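4.2 The April open day

I'd been wanting to try the bedroom tasks in front of real visitors for ages, so when Kátia Vieira offered us a slot at the Hendbridge open day I said yes before checking with anyone (sorry, Suqin!). We had 28 people sign up for the afternoon, in small groups, and each group got to watch the humanoid at the bedside and then pester us with questions.

The task people asked about most was sweeping up a bit of debris with a brush and dustpan. On a hard floor that's one thing, but a quilted mattress is full of seams, and the whole surface gives when you press on it. Adalberto Rocha kept telling visitors to try it at home with one hand on each tool, and I think he's right that you only respect the problem after that. Fig. 6 has the tools laid out on the mattress (a) and the robot at the bedside with both arms reaching over the edge (b).
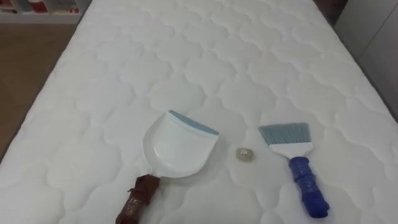
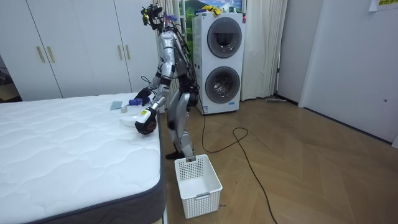 Figure 6. Mattress work at the open day: (a) dustpan, small item and brush; (b) the humanoid beside the bed.

4.3 What visitors told us

Zuleica Xavier handed out a short form at the door, and we got 2 kinds of comments back. Most were about speed, and a good few people wrote that they'd happily wait if it meant not bending over a bed. The rest wanted to know about noise, which I hadn't planned for at all. We've added a noise question to the form for the Vokudgate visit.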